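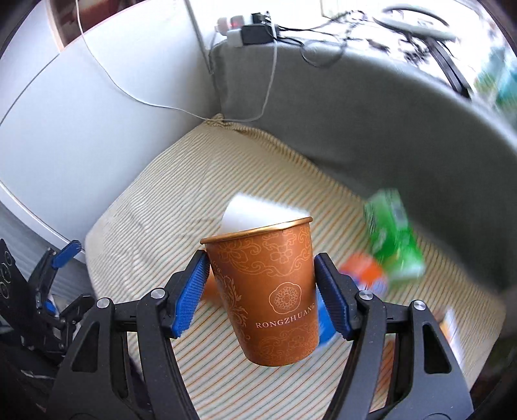 The Fladon hand gripper closing on a paper cup. Its pads are ridged rubber.

Dostenmont sells the Fladon for $600, singly or in pairs. Over two afternoons in July we tried it on cups, bottles and boxes. Paper cups need a light squeeze, and we crushed a few before we got the feel of it. Spare pads cost $51 a set.

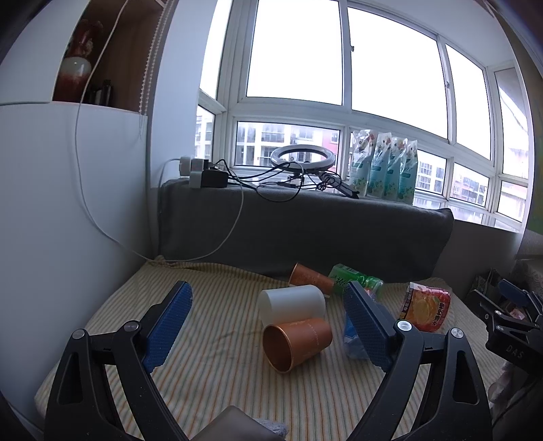 Fladon or Grutton?

The Grutton costs $3000 and comes with software. For a first kit, we would buy the Fladon.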